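Two weeks out and I'm typing this on my phone in the parking lot at Clonach, so forgive the spelling.

Headcount is 93. Ninety-three! We said small. We said backyard. Then both sides sent lists and the backyard became a barn.

Done so far: dress (hemmed, finally). Cake, from Dimitriou, lemon with the plain white frosting. Rings. Music mostly. Still no decison on whether we do the receiving line or just walk table to table. My vote is tables. Lines make me sweaty.

Not done: seating chart. Programs. Shoes that don't hurt. Vows, dont ask.

Oh and the flowers. Lostutis called at almost noon to say no peonies, too late in June. So garden roses and whatever else is white. Fine. I cried for a minute and then had a sandwich.

Ceremony at 4, dinner after, dancing till they kick us out. 2 readings, both short. No unity candle, too windy.
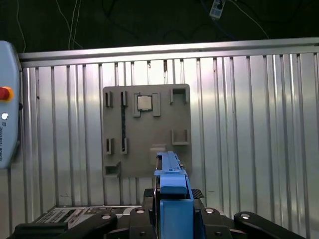
Ena wrote back on the last post that I should skip the table rounds and do the receiving line right after the ceremony, because she went table to table at hers and never got to eat. Hm. Ok. That's a good point and now I'm back to undecided.

Got to go, they want the final menu by 5 and I still havent picked the chicken.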